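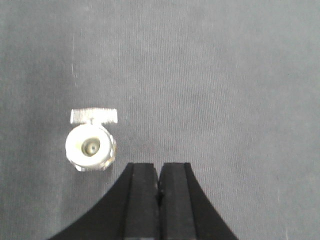

Jirnstead Ballot Box, Chapter Size
Justeo Fraternal Supply
Item 171

Home > Meeting Room > Balloting > Jirnstead

The Jirnstead is a closed-front ballot box for fraternities, sororities, lodges and other membership bodies that elect candidates by ball and cube. It is the mid-size box in the Justeo balloting line. The smaller Sun model is meant for officer boards and standing groups with few voting members. The larger Nundedau model has a wider tray and is normally ordered by state and regional bodies.

Construction

The body is solid walnut with glued corner joints and an oil finish. The lid is hinged at the rear and lifts clear of the hood, so the tray can be refilled without moving the box. The hood covers the voter's hand to the wrist. Viewed from the side or from the presiding officer's station, the choice of ball or cube can't be made out.

Inside there are 2 compartments. The front compartment is the open supply tray and holds balls and cubes together. The rear compartment receives the vote through a round port in the divider. The floor of the rear compartment is a drawer, lined with felt to deaden the sound of the drop. Balls and cubes make close to the same noise when they land, though a cube may still roll differently, and chapters that are strict about this should ask for the double felt.

The drawer pulls from the back of the box. It has a brass lock keyed separately from the lid, and each lock comes with 2 keys. Boxes ordered together are keyed differently unless the order says otherwise.

Included

One ballot box, walnut
White balls and black cubes, standard supply
Drawer and lid keys
4 felt feet, fitted
Instruction card

The standard supply is enough for most undergraduate chapters. Alumni chapters with a larger roll should add a refill bag, item listed under Balloting Accessories. Balls and cubes from the Sun box will fit the Jirnstead port. Those from the Nundedau will not.

Options

Seal plate. A brass plate can be set into the lid and engraved with the chapter name, designation and charter year. Engraving is available in Roman and Greek capitals. We don't engrave crests or coats of arms on this item; for those, order a cast medallion from the organization's licensed vendor and send it to us for mounting. Written permission from the national office is required before we mount any registered mark.

Double felt. Adds a second layer to the drawer floor. Drawer capacity is slightly reduced.

Left-hand hood. The opening is moved to the opposite side of center. Order this when the ballot station stands against a wall to the voter's right.

Cherry body. Same dimensions, same hardware. Cherry darkens with light exposure, and a box ordered to match an older one will look paler at first.

Use

Set the box on a level stand at the ballot station. Before the ballot opens, the drawer is pulled, shown empty to the officers your ritual or bylaws name for the purpose, and locked. Members approach singly. After the last vote the drawer is carried to the presiding officer for inspection.

The box doesn't decide what counts as a rejection. Some bodies exclude a candidate on one cube, others on two or more, and several now use the box only for procedural votes. Check the current constitution of your organization. The instruction card covers the mechanism only and contains no ritual text.

Care

Dust with a dry cloth. Re-oil the exterior once a year, in July if the box is idle over the summer. Don't oil the inside of the port. Balls may be washed in soapy water and must be fully dry before they go back in the tray — damp balls mark the felt. Replacement felt is sold cut to size with adhesive backing.

Ordering and delivery

Stock boxes leave the shop in 4 working days. Engraved boxes take 7 working days from approval of the proof. Cherry bodies and left-hand hoods are made to order, and a date is given with the confirmation.

Chapters may order on a purchase form signed by a current officer. Orders of several boxes for a convention or district meeting can be delivered to the venue if the hall will accept them ahead of time. Include the name of the receiving desk on the form.
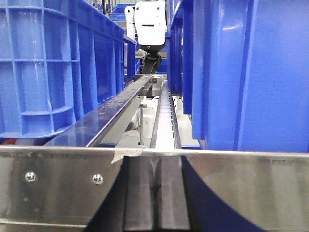 Blue plastic crates

Returns

Unengraved stock boxes may be returned unused with all keys. Engraved and made-to-order boxes are returnable only for a fault in the work. Lost keys can be replaced on receipt of the number stamped on the lock face.

Related items

Sun Ballot Box, Board Size
Nundedau Ballot Box, Convention Size
Ballot station stand, folding
Refill bag, balls and cubes
Replacement drawer felt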